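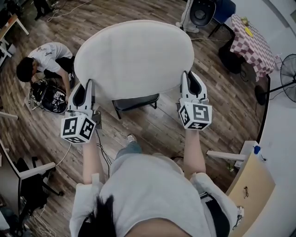
Handout 4: Moving and checking chairs

Room layout and handling, May 8, 2018
Tutors: Saimi Eskola, Định Võ

1. Before you lift
Look at the floor first. Move cables and bags out of your route, and leave a clear path to the place where the chair will stand.

2. Lifting
Hold the chair on both sides at the same height. Keep it close to you and bend at the knees. Lift it clear of a plank floor, as dragged legs leave marks. 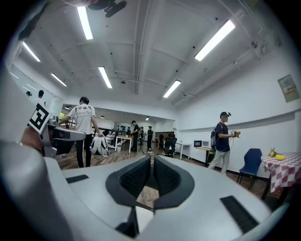

Should chairs be stacked at the end of a session?
Only if they are the same model. Chairs with padded oval backs go in a single row along the wall.

3. Checking the back and seat
Press on the left and right edges with equal force. If one side gives, look for a fixing that has worked loose. Write the fault on form 42 with the room number

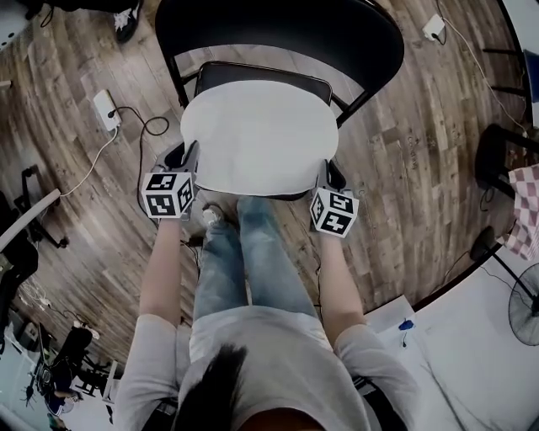 and hand it to Ánh Giáp before the next class. Do not tighten anything yourself. Spare fixings are in the Kalik cupboard, box 13.

Reading for next week: Corrigan, the chapter on tables.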